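Trirora tablet course - progress report to the Oltura fund
Prepared by Sneha Lodhi, with notes from Devendra Srivastava
20th April

Where we are

Short version: writing is on track, code samples are not. Course teaches beginners to build a small puzzle game for tablets, start to finish. Chapters one to six drafted, and the first three are through edit. Sample project builds clean on both test tablets as of this morning. Sorry for the brevity, Sunita wants this in before lunch.
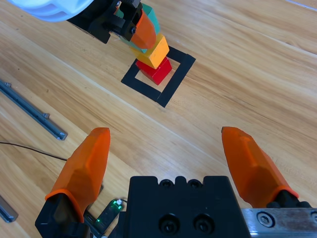 Work done since January

Touch input chapter rewritten from scratch. Old version had readers copying 651 lines before anything moved on screen, which was too much. New version gets a sprite dragging in the first section. Sarla Garg read it cold and got thru it without asking for help.

Physics chapter drafted. Gravity, bounce, simple stacking. We dropped the outside physics library and wrote a small one, easier to explain and no license to chase.

Sound chapter: outline only. Devendra has the recordings but hasn't trimmed them. 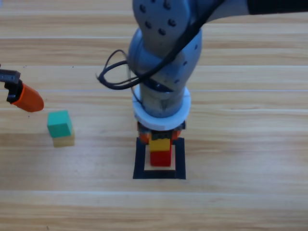 Layout on larger screens took longer than planned. Menus that looked fine on the small tablet drifted off to one side on the big one, and the fix touched every level file. Background art is settled at least - light honey-colored planks running side to side, like the tabletop here, with the grain kept faint so the game pieces stand out. Vilém Malý is redrawing the buttons to match. He has 2 left.

Reader trial

We ran the trial with 47 sign-ups. Most finished the first three chapters. The common complaint was setup: the install steps assumed a newer version of the tools than many people had, and the error message is no help at all. Sunita Chaudhary has rewritten that page and added a check at the start.

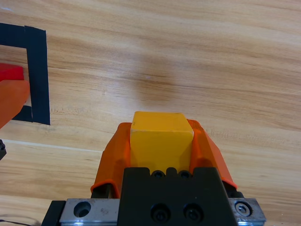

Second complaint was the save file. Rotating the tablet in the middle of a level wiped progress. Bug was ours, fixed in the sample code, and the chapter now has a section on it becuase readers will hit the same thing in their own games.

Problems

Zenard, who host the downloads, changed their upload rules and our project archive is over the new limit. Splitting it in two works but confuses people. Talking to Sandhu about hosting instead, no price yet.

Enemy behavior chapter is behind. Devendra's draft is good but pitched too high, needs a simpler pathfinding example.

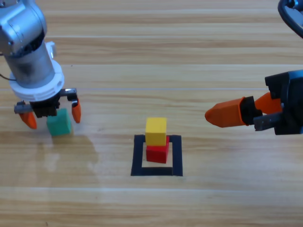 Next steps

- Finish sound chapter and trim recordings (Devendra)
- Simpler pathfinding example, then edit (Sneha)
- Last buttons, new icon (Vilém)
- Hosting decision, Zenard or Sandhu (Sunita)
- Second reader trial once the above is in

Budget: no change to the total. We would like to move the unspent art money over to hosting - please confirm by email if that's OK.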